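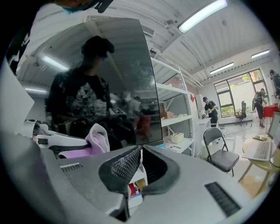
TRILDEN, July

Call for participants: household textile wear study

Kustudum is recruiting households for a study of how cotton and mixed-fibre cloths change with repeated domestic washing. The work is led by Ghazala Ghauri, with laboratory measurements by Halvard Haugen. A total of 198 places are available.

Each household receives a pack of dyed test cloths and a wash diary. The cloths are to be added to normal loads at the temperature and spin speed the household would ordinarily choose. Participants record the programme, the detergent type and the drying method for each load. No change to existing laundry habits is required.

Cloths are returned by post in the envelopes supplied. They should be fully dry and must not be ironed. Loss of mass, shrinkage along both edges and colour change are then measured against unwashed cloths from the same roll.

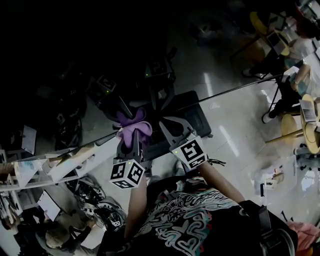
Applicants must be aged 18 or over, live in Trilden or Vemitz, and have sole or shared use of a working washing machine. Households using a commercial laundry for most of their washing are not eligible. Households with a separate tumble dryer may apply, as may those that dry on a line or indoor rack.

Participation lasts for 100 washes or until the end of the study, whichever comes first. Diaries are collected at 2 points: halfway through and on completion. A payment of £100 is made after the final diary has been checked. Postage is covered. Households may withdraw at any time without giving a reason, but unused cloths should be returned.

Names and addresses are held separately from wash records and are deleted once payment has been made.

To apply, ask for form 699 at the Kustudum front desk, or request a copy by post from Lina Bitar, Participant Office. Completed forms must reach the office by noon on the last working day of July.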